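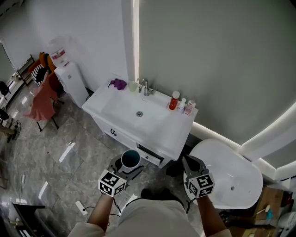

Re: [nunard-home] Where does everything go in a small bathroom?

Syahrul Hidayat wrote:
> We finally got the vanity in, but I've only got the one lower drawer
> and the top is filling up already. Do you all keep bottles out or put
> them away? And does a mug belong in a bathroom at all?

Hi Syahrul, welcome to the club! I'm a bottles-out person, sorry. Three along the back right corner and a little green cup by the faucet, and the basin still wipes down fine. The purple cloth lives on the left, usually in a heap (I've given up folding it).

Mugs, yes! Mine is white with dark teal inside, and I'd put it in the drawer long before I'd put shampoo there. Did you go with the Trekar pulls in the end, or the Eneck ones? I paid 37 for mine in July and I'm still a bit sore about it.

Farías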